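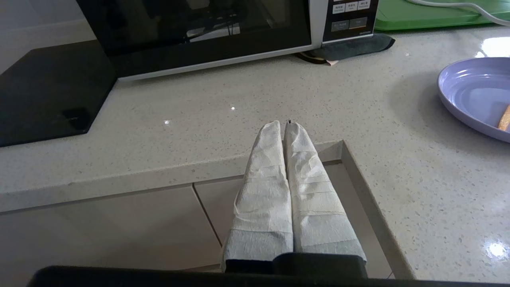
Welcome to the kitchen page of our Trullia gallery, which I've been promising to put up since last June and have finally got round to. It is a small flat and an even smaller kitchen, and I've grown fonder of it than I ever expected to. The worktop is my favourite part, a pale grey quartz with little dark and white flecks all through it (very forgiving of toast crumbs, I must say!), and the microwave sits on it with its big black door, where I can keep an eye on the porridge. I did look at having it built in, but the quote from Jedex came to 800 and I decided I could live without that.

The beige tiles were here before we were. I meant to change them and then found I rather liked them with the grey - they warm it up a bit, especially on dull mornings.

If you'd like to see the rest of the flat, the hall and the bathroom have their own pages, and the balcony will follow once the pots are planted up. Do leave a note in the guestbook, I read every one of them.

Page last updated 4/13/26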